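September, past midnight

Still awake. Bernadette Benavides swears by this sleep program from Bralluris, 6 weeks of it, and I let her talk me into signing up. No screens after nine, no coffee after noon, and a "sleep score" out of 2,000 every morning. Mine was 1,430 today. Out of 2,000 what? The booklet doesn't say.
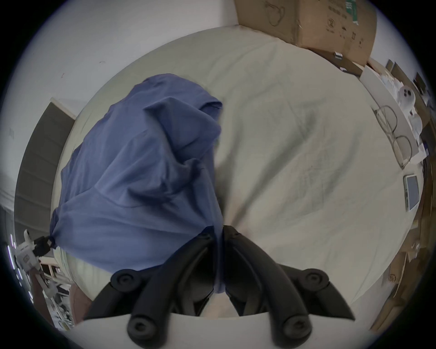 I slept four hours and felt fine. Then I read the score and felt tired — so which of us is right? Atieno Ondieki did the same program back in Holtville and says her number went up every week, whether she slept or not. I believe her. 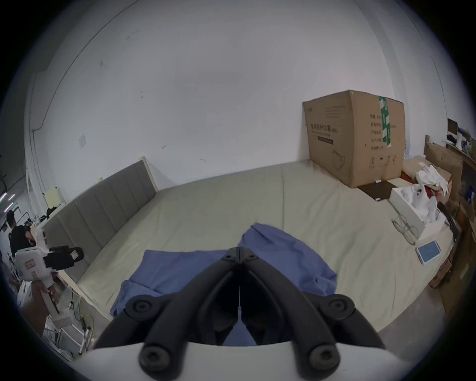 The bed, gray headboard and scuffed wall.

Week two says to keep the bedroom "neutral." I doubt a beige wall ever put anyone to sleep. My grandmother slept fine next to a railroad, with a lamp on.

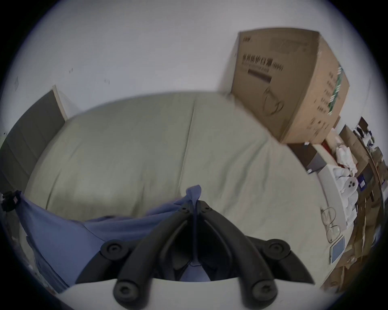
Blue cloth, pale sheet.

I'll finish the week, mostly so Bernadette can't say I quit early. Refunds close on day 10 and I've already found the form. Going to try lying on my left side now.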